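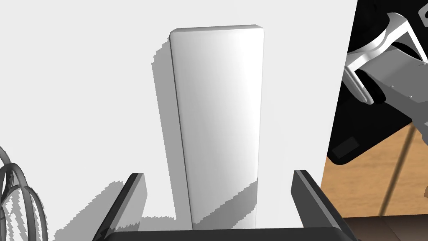

# What Is a Jury, and Why Did One Want Me?

Last November I got a letter from the Drandis County Courthouse. It had my name on it, Laiba Durrani, and a number, 2436, and it told me to show up at 8:15 on a Friday morning for jury duty. My first thought was, "Am I in trouble?" (I was not in trouble.) Getting a jury letter just means the court needs regular people to help make a decision, and your name came up.

I had so many questions that I started writing them down, and then my niece read my list and added a bunch more. So this page is for her, and for you if you've ever wondered who those people are sitting in two rows in every courtroom movie.

## So what is a jury?

A jury is a group of ordinary people who listen to a court case and decide what they think happened. They aren't lawyers. One might drive a bus, another might fix teeth or bake bread. In a big criminal trial there are usually 12 jurors, but some trials use a smaller group, like six.

A trial is kind of like a very serious argument with very strict rules. Each side gets a turn to talk. Each side can bring in people called **witnesses**, who tell what they saw or what they know. Before they talk, witnesses promise to tell the truth, and breaking that promise is a crime.

There are two main kinds of trials:

- A **criminal trial** is when the government says a person broke a law, like stealing a car.
- A **civil trial** is when people or companies disagree with each other. Maybe somebody says a neighbor's tree crushed their garage, and they want the neighbor to pay for it.

Mine turned out to be a civil trial! A bakery called Lashari had bought an oven from a company called Zendovum, and the oven kept shutting off in the middle of the night. The bakery wanted its money back. The company said the oven was hooked up wrong. And somehow a roomful of people who knew nothing about ovens were going to sort it out.

## How do they pick you?

Courts make a big list of grown-ups who live nearby. The names often come from voter lists and driver's license lists. Then a computer picks names at random, like pulling slips of paper out of a giant hat. To be on a jury in the United States you have to be a citizen and at least 18 in most places, so you'll be waiting a while.

When I got there, a clerk was calling out numbers. "1792? 2375? 2958?" When she got to 2436 I jumped up so fast I dropped my sandwich.

Being called doesn't mean you're on the jury yet, though. First the judge and the lawyers ask you questions. Do you know anybody in this case? Did you ever work for the company? Would it be hard for you to be fair? This part has a fancy name, **voir dire**, and lots of people say it "vwahr deer." If my brother had owned that bakery, I would have been sent home, and that makes sense – I'd want him to win!

The woman next to me told the judge she had the very same oven and hated it. She was thanked and excused.

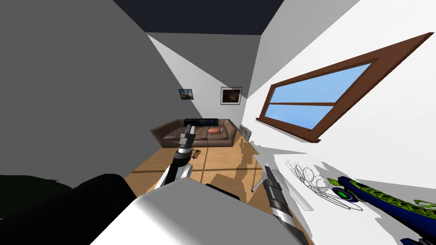

## What do jurors do all day?

Mostly, we listen. And listen. Then there's lunch, and then there's more listening. My trial lasted four days, and one whole afternoon was about wires.

We also had rules to follow, and the judge repeated them every time we left the room:

1. Don't talk about the case with anybody. I couldn't even tell my family, and my niece was *furious*.
2. Don't look anything up. No searching for the company or watching oven videos.
3. Don't make up your mind until you've heard everything.

The second rule surprised me the most. At school, looking things up is a good thing! But in a trial, both sides need a chance to answer whatever the jury hears. If I read something wrong online and believed it, the lawyers would never know, so they could never explain why it was wrong.

## Who decides what?

I used to mix this up, so let me try to make it easy. The judge is in charge of the rules and the law. The jury is in charge of the facts. A fact question is something like "Was the oven broken when it got to the bakery?" A law question is something like "Is the lawyer allowed to ask that?"

When the talking is over, the judge explains the law to the jury. Then the jurors go into a private room to talk it over, and that's called **deliberating**. We picked one person to lead, who is sometimes called the foreperson. He made sure we took turns, even the quiet ones.

The decision at the end is called the **verdict**. In a criminal trial, all of the jurors have to agree before they can say someone is guilty of a serious crime. If they try and try and still can't agree, that's a **hung jury**, and there might be a whole new trial with new jurors. Civil trials can be different, and in some states most of the jury agreeing is enough.

## Did the bakery win?

Yes! We changed our minds a few times, and one man made us go back over the wire part (groan), but he was right to ask. We decided the oven was bad from the start.

## Can kids see a trial?

Often, yes. Most trials in the United States are open to the public, so families and classes can sit in the back and watch. Some cases are closed, especially ones about children, so have a grown-up call the courthouse first. You'll go through a metal detector, and you'll have to be really quiet.

Some towns also have **teen court**, where teenagers act as the jury for real cases about other young people who got into smaller kinds of trouble. The one over in Gilau takes students starting in eighth grade, and my niece has already asked me for a ride.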